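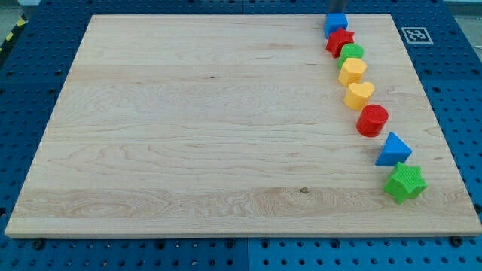

How many demonstrations does a person need to give before the arm can repeat a task without help? In our trials 40 were enough for moving a single block to a marked spot, and 90 were needed when the order of the blocks mattered.

Print | E-mail

3.2 Collecting the demonstrations

All demonstrations were given by remote control. The operator sat beside the bench with a hand controller and moved the arm until the tool was over the chosen block, then lowered it and carried the block to its goal. We had first tried guiding the arm by hand, but the operator's own arm often hid the blocks from the overhead view, and those runs were set aside.

Figure 3. Board and shape blocks, with the blocks in a row along the right side and the end of the arm over the blue cube.

Two operators took part. Cecilia Bonsu had used the Uniyal controller before; Kusum Vishwakarma had not, and was given one Friday afternoon to practise. Her early runs were slower and had more pauses. We kept the pauses in the data and trained a second model with them removed, to see what difference they made. The trimmed model finished 46 of its test runs and the untrimmed one 42.

Colour names were used in the spoken task labels, so each label gave both a colour and a shape ("red star", "green cylinder"). Labels with a shape alone were unclear for stars and cylinders. Runs in which the operator picked up the wrong block were labelled again by the block that was moved, and were not thrown out.

The same set of labels was used for the Prornodell tests described in Section 4.

Print this section | E-mail this section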